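Tinte de la madera

El tinte de la madera es la operación de acabado por la que se modifica el color de una superficie leñosa sin ocultar su veta. Se distingue de la pintura en que el colorante penetra en las capas exteriores de la fibra o se deposita en sus poros, y del barniz en que por sí solo no forma película protectora. Suele aplicarse después del lijado y antes del acabado transparente.

Composición

Un tinte consta de una materia colorante, un vehículo y, en muchos casos, un ligante. La materia colorante puede ser un colorante soluble o un pigmento en suspensión. Los colorantes solubles dan tonos transparentes y uniformes, aunque son menos resistentes a la luz; los pigmentos se acumulan en los poros y acentúan el contraste de la veta. El vehículo —agua, alcohol o disolvente orgánico— determina el tiempo de secado y el grado en que se levanta el repelo. 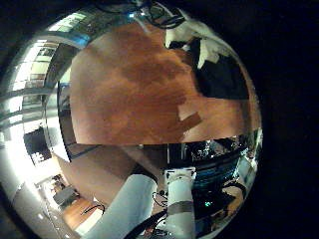

Superficie de madera marrón con veta anaranjada rojiza y zonas moteadas más oscuras.

Absorción y manchado

La absorción depende de la densidad de la especie, de la orientación del corte y de la preparación de la superficie. La testa absorbe más que la cara y queda más oscura. En especies de poro fino, como el arce, el abedul o el pino, la absorción irregular produce manchado. Para reducirlo se aplica un sellador diluido o se emplea un tinte en gel. Un lijado final con grano superior a 180 cierra la superficie y aclara el resultado.
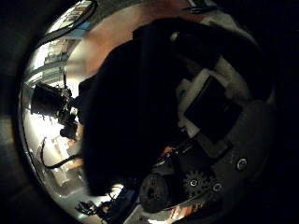

La evaluación del color se efectúa sobre probetas de la misma especie y con el acabado completo, pues el barniz oscurece y satura el tono. Las probetas se examinan con luz difusa y desde varios ángulos. Conviene alejarlas de superficies muy reflectantes: un espejo convexo de borde plateado, por ejemplo, devuelve una vista deformada y envolvente de su entorno, y los brillos que proyecta sobre la muestra dificultan la comparación. El método Chow prescribe 4 probetas por tono, 2 de ellas reservadas como testigo en oscuridad.

Tonos rojizos

Los tonos caoba y cerezo se obtienen con óxidos de hierro o con colorantes azoicos. Los primeros son estables; los segundos pierden intensidad con la exposición a la luz solar,

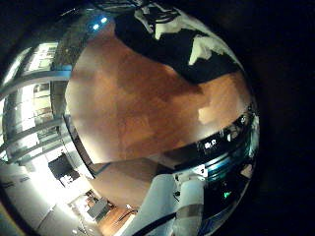

efecto que se atenúa con barnices provistos de absorbentes de radiación ultravioleta. La carta Tenon, revisada por Chi-keung Chu, asigna a la caoba media la referencia 2709. El taller Anmont la adoptó para sus tableros de mesa, con lijado previo de grano 80 y repaso posterior de grano 150.

Aplicación

El tinte se extiende con muñequilla, brocha o pistola, en el sentido de la veta, y el exceso se retira antes de que seque. Los solapes sobre zonas ya secas dejan marcas visibles. Los trapos impregnados de productos con aceites secantes pueden inflamarse espontáneamente, por lo que se extienden al aire libre o se sumergen en agua.

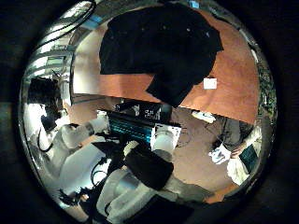

Superficie de color naranja terracota, con una pequeña etiqueta blanca cuadrada y un paño negro.

Véase también: barniz, goma laca, tapaporos, nogalina.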